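Course handout, Unit 11: Demonstration visit to the Gerkosura teaching laboratory

This handout accompanies the visit to the Gerkosura laboratory at Pokbridge. Students are asked to read it before the visit and to bring it with them. The visit counts towards the practical element of the unit, and attendance will be recorded at the door.

## Purpose of the visit

The demonstration deals with parallel grippers and with the planning of a simple reach in simulation. Students have met both subjects in the lectures. The visit allows them to follow the same work on the laboratory's own screens, and to put questions to the staff who prepare it.

By the end of the session, students should be able to:

- name the main parts of a two-finger gripper and state what each part is for;
- explain how a view taken close to the gripper differs from a view of the whole work area;
- describe the stages of a reach, from the open position to the lift.

## Arrangements

The group of 32 will be divided into two parties. The first party begins in the simulation room while the second attends the talk in the Amarasinghe lecture theatre; the parties then change places. Coats and bags are to be left in the lobby. Food and drink may not be taken into either room.

The laboratory is 370 metres from the main gate, on the Pasberg side of the site. Students who need step-free access should use the side entrance and let the course office know beforehand -- the door is kept locked and must be opened from within.

## The gripper in simulation

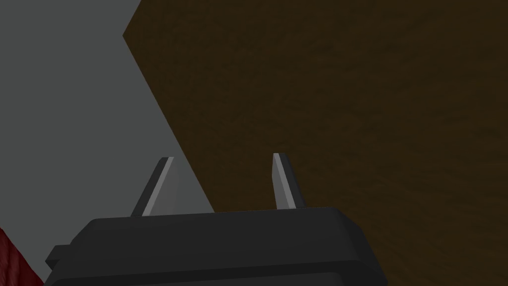
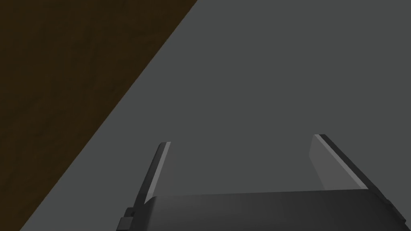
Both views show the simulated gripper with its fingers apart and nothing held between them.

**Sherif Radwan**
Course Leader, Introductory Robotics

The open position is the usual starting point for a reach. The controller must know how far apart the fingers stand before it can judge whether an object will fit between them. If the opening is too narrow, a finger may strike the object and push it away. If it is much wider than needed, the fingers may touch something else on the way down.

Students should note how the fingers are placed on the body of the gripper. In a parallel gripper the two fingers move towards and away from each other along one line, and their inner faces meet the object from opposite sides. The shape of those faces matters a good deal. A flat face suits a box or a block, whereas a round object may roll unless the grip passes close to its middle.

A close view of this kind is helpful in the last part of a reach, when small errors count most. It is less helpful at the start, as much of the work area may lie outside it or be hidden by the gripper itself. For this reason many systems use a second, fixed view as well. The demonstrator will speak about the choice between the two.

## Points to observe

During the session, students should keep brief notes on the following:

1. The order in which the arm is moved and the fingers are closed.
2. The information available to the controller before contact is made.
3. Any simplification in the simulation which would need attention on a real arm. Friction and the weight of the object are good places to begin.

Questions are welcome at the end of each part. Students are asked not to touch the keyboards unless invited to do so.

## Work to be handed in

Each student will submit a written account of no more than 2 pages. It should set out one reach in full and comment on one point from the list above. A labelled sketch of the gripper, drawn by hand, is to be attached. Accounts should be left in the unit tray at the course office before the next lecture.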